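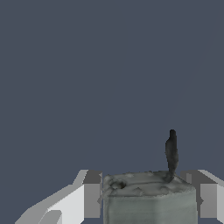
Reading time: 7 minutes

Chapter 4. Showing the Task

Start in the simulator. Always. A dropped object costs nothing there and you can reset in a second.

The jaws are open, one finger either side of a lumpy grey-green object, a dark upright piece sticking up from its top. Small gap left, small gap right. This is the moment most beginners rush. They see the object between the fingers and close. Wait. Check the gaps. If one is a lot wider, the first finger to touch will shove the object sideways and your demonstration now contains a shove. The learner will copy it faithfuly.

Two ways to show a task, and this chapter covers both. By hand: you hold the arm and move it yourself, joints slack, while the system records. By remote control: you stand back and drive with a handset or a second, smaller arm. By hand is quicker to pick up. Remote is slower at first, but your own arms stay out of the way of the cameras - matters later, in Chapter 6.

The exercises use the Bindstead set, 279 demonstrations recorded by remote control at Bretden. Of these, 40 are deliberately poor. Late closes, wobbly lifts, one where the operator changes their mind halfway. Don't throw them out yet. We need them for the section on sorting good from bad.

Some words before we begin. A demonstration is one full run, start to finish. A step is one reading of the joints and the gripper. Keep the two apart, exam markers do.

Choosing where to grip comes first. The thin upright part looks tempting, easy to pinch, but scanned shapes are rough and the edges you see may not be the edges the simulator uses for contact. Try the body, then try the upright, and write down what happens each time. Nearly 100 steps is plenty for one pick. If yours runs much longer you are probaly hesitating - do it again.

Last updated: June
© Lytvynenko Lemulen Press | Contact | Back to top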